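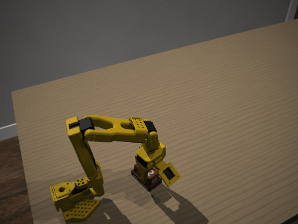

Figure 4. Wood tabletop, fine grain lines visible

Section 4. Care of the Tabletop

4.1 General
The Wanlow table is supplied with an oiled finish. The finish must be renewed every February, and more often where the table is in daily use. Read this section in full before opening the oil.

4.2 Before you begin
Clear the tabletop completely. Keep the room at a steady temperature and open at least one window.

4.3 Renewing the finish
1. Wipe the surface with a damp cloth and let it dry overnight.
2. Sand lightly by hand with 256-grit or finer paper, always along the grain. Do not use a power sander.
3. Remove all dust with a soft brush.
4. Pour a small amount of Tustia oil onto a lint-free cloth. One 400 ml can is enough for two coats.
5. Spread the oil in long strokes from one end to the other. Leave for 15 minutes.
6. Wipe off all oil that remains on the surface. Oil left standing will turn sticky.
7. Wait 24 hours and apply the second coat in the same way.

CAUTION: Cloths soaked in oil can catch fire without a flame or spark. Lay them flat outdoors to dry, or place them in a metal container filled with water and close the lid.

NOTE: Rings and light scratches may be treated singly — repeat steps 2 to 6 on the marked area and a hand's width beyond it. Deep cuts should be referred to a Dunleavy service dealer.

4.4 Return to use
Do not place hot dishes or wet glasses on the table for seven days. For replacement leg bolts, see Section 5, part no. 103.

Revised September 2018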